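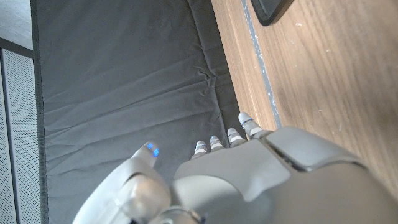 Dark gray fabric mat beside the wooden tabletop, Rakena table set

Rakena Table Set: README

Welcome, and thank you for downloading this! Rakena is a small collection of pictures of a work surface: a dark gray fabric mat on a light brown wooden table, and the place where one meets the other. It grew out of a longer project called Zilleck, where we kept needing pictures of plain cloth beside plain wood and kept finding that everybody else's tables were covered in interesting things.

Version date: 2026-09-26

What is in the folder

There are 1200 pictures in all, sorted into 31 folders, one folder for each time we set up the table. Of these, 679 have a hand-drawn outline of the mat, saved under the same file name in the folder called outlines. The rest have no outline yet. Please don't read a missing outline as "no mat", which was a mistake one of our own scripts made for most of May before we caught it.

About the mat

We tried a few coverings before settling on this kind of cloth. A shiny one threw the ceiling light back at us, and a patterned one (lovely, but a nightmare to outline) went home to live under somebody's sewing machine. Dark gray fabric is dull in the nicest way. It does pick up lint, so we go over it with a sticky roller before each session, and we smooth it from the middle outward by hand.

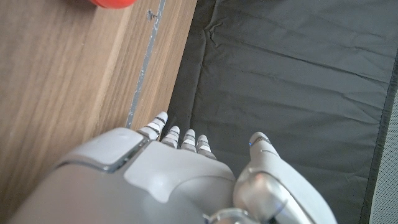 The table gets much less fuss. We wipe it with a barely damp cloth and let it dry fully before the mat goes back down. We don't use polish, however tempting it is, and we don't line the mat up with a ruler. If the edge runs at a bit of an angle from one folder to the next, that was left alone on purpose, and we'd ask you not to rotate the pictures to straighten it.

Known problems

Outlines in the first few folders are looser than the later ones, as we were still learning. We also found 74 near-duplicates, listed in repeats.txt, and left them in place so that older file lists still work. Colors were not corrected, so the gray may lean a little warm or cool depending on the lamp.

Using it

You're welcome to use Rakena for teaching, research or your own tinkering. If you share something made with it, a line mentioning the Rakena table set would make us very happy. Corrected outlines are welcome too, in the same format, with a short note saying which folder they belong to.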